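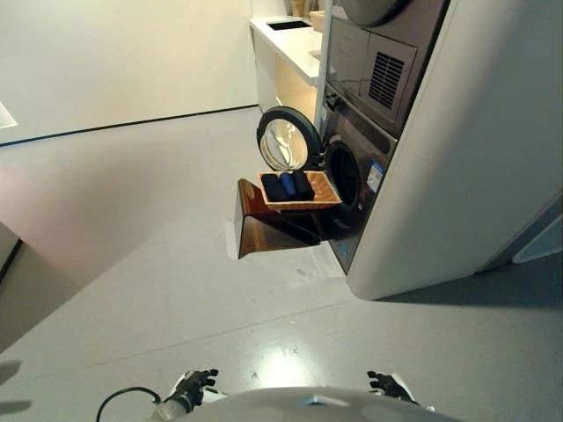 Why has the tap water in Jekeneck been leaving white marks on dishes and faucets?

The town switched part of its supply to the Corklow wells in the fall, and well water carries more calcium and magnesium than the reservoir water most homes were getting before.

Search this site
Enter keyword
Go

December
By the Local News Desk

Jekeneck will keep drawing water from the Corklow wells through the winter while repairs continue at the Mamani reservoir, the town's water department said this month. The department expects the harder water to last until spring, when the reservoir intake should be back in full use.

The change has been noticed most on the east side of town, where the wells now supply nearly all of the water. Homes on the west side get a mix that shifts from day to day depending on demand. Streets near the old rail yard may see both in the same week.

The department has logged 459 calls and emails about the water since the switch. Of those, 291 were about white spots or scale. Most of the others asked whether the water was safe to drink, and a smaller group concerned taste or low pressure.

The water meets all state and federal standards for drinking, the department said. Hardness is not treated as a health issue. The minerals stay behind when water dries or is heated, and that is what people are finding on glasses, shower doors and the inside of kettles.

"We should have told people sooner," the department wrote in a notice mailed with the latest bill. "The wells were brought on in a hurry after the intake screen failed, and the first notice went out only after customers had started calling."

Repairs at Mamani

The intake screen at the reservoir was found damaged during a routine dive in the early fall. A replacement was ordered right away, but the concrete collar that holds it had also cracked, and that work could not begin until the water level was brought down. Udard, the contractor on the job, has finished the collar and is waiting for the new screen to be delivered.

Once the screen is in place, the reservoir will need to refill before it can carry its usual share of the town's demand. How long that takes will depend on rain and snowmelt. The department has not given a date.

The cost of the repair is being paid out of the water fund's reserve. Rates are not going up because of it, though a separate rate study that began last year is still under way and will come before the town council in the new year.

What residents can do

The department is handing out about 600 free test strips at the front counter of the town office, with a limit of 2 per household. The strips give a reading in a few seconds and can be compared with the chart on the back of the packet. Renters as well as homeowners can pick them up — a recent water bill or any other mail with a Jekeneck address is enough.

For people who already own a water softener, the department suggests checking the hardness setting. Many softeners in town were set for reservoir water and will not keep up with water from the wells. The setting should be turned back down in the spring or the unit will use more salt than it needs to.

The department is not telling anyone to buy a softener for what it expects to be a short period. White vinegar takes scale off most faucets and kettles, but it should be kept off marble and other natural stone. Dishwashers generally do better with rinse aid in harder water. With laundry, clothes may feel stiff, and a little more detergent than usual can help. The label on the box or bottle often gives a separate amount for hard water.

Water heaters collect scale over time, and tank models can be flushed to clear it. Owners should follow the manual or call a plumber. One winter on well water is unlikely to make much difference to a heater in good condition, according to the department.

People who keep fish should test the tank before making a large water change. Some common aquarium fish do poorly when hardness changes quickly, and the mix on the west side can vary enough to matter.

Flushing on the east side

Crews will flush hydrants on the east side at night over the next few weeks, starting after 10 p.m. Water may look cloudy or slightly brown the next morning. Running the cold tap for several minutes should clear it. Residents are asked not to run hot water or wash white clothes until it does — sediment can settle in the heater tank.

Signs will go up on each block the day before. The flushing was planned before the switch and is done every winter, the department said.

Weekly hardness readings for both sides of town are posted on the board outside the town office and on the water department's web page.

Related items
Council puts off vote on Corklow Road culvert
Mamani boat ramp closed while water is low
Jekeneck library adds evening hours for winter
Leaf pickup ends this month
How to read your new water bill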